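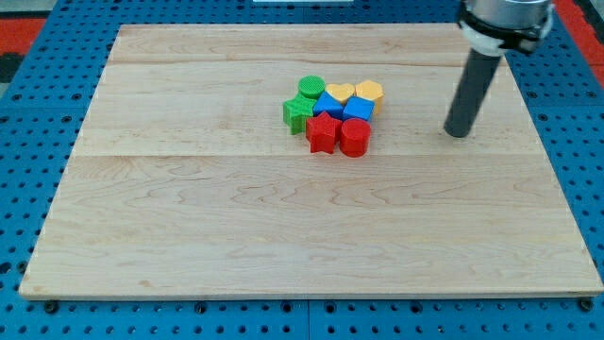
Colorful plastic shape blocks on a board of pale maple.

Kwabena Adjei started to sell alumina tubes from one room in Kumelport. Today his company, Lirine, makes furnace tubes and small ceramic boats for laboratories, and almost every order is different from the one before.

"People write to us and ask for a catalog," he says. "I have one, but it is only four pages. Mostly I ask them to send me a drawing."

The longest tube he can offer is 500 mm. For closed-end tubes the limit is 285 mm, and he does not want to promise more until the new kiln is tested. Delivery was three weeks before May, and now it is five.

I asked him which mistake customers make most often. He thought for a moment. "They heat too fast. The tube is good for high temperature, but it does not like a sudden change. Then they send me a photo of a crack and ask about the purity."

His colleague Elikem Korletey checks each piece before packing. She told me that from the last batch of 95 tubes she refused six, all of them for bending. "If I can see it when I roll it on the table, it does not go out," she says.

Lirine made over 2000 pieces last year. Adjei would like to add zirconia parts, but the powder is expensive and his supplier asks for payment in advance. They are still discussing it.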